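Workshop news, 7 May 2025

Quick one this month, we're all flat out. The Hallham kitchen job is nearly done and the doors go on next week, if the hinges ever get here. Bjartur Eskildsen is chasing them. Thanks to everybody who came by the open evening and ate all the buns.

Main thing – oil. Four people have written in asking what to put on a new wood top, so one answer for the lot of you. Thin coats. Thinner than that. Wipe on, wait, wipe off, leave overnight, do it again. 3 coats for a desk, 4 for anything near a sink. A 500 ml can goes a long way so dont buy the big one.

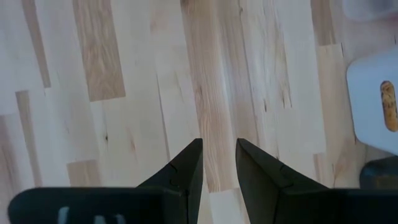

Color is the other question we get. Oil warms everything up and it does not even things out. Pale strips go a bit creamier, tan ones go a lot darker, and the gap between them grows. So if your top has a mix like this one, nearly white boards with a honey-brown one running in among them, expect more contrast once the oil is on. Some people love that. If you don't, tell us before glue-up and we'll sort the boards by shade. Small knots are fine, leave them be, just don't let oil pool there.

Rags – lay them flat outside to dry, never balled up in the bin. Please. Vallov had a scare with this last winter and it was only luck that somebody was still in the bulding.

Offcuts: the Onsri shelf is full again, help yourselves, short lengths mostly. The long ones by the door are promised to Vokitz, so hands off those.

Sanding class is full, waiting list at the front desk.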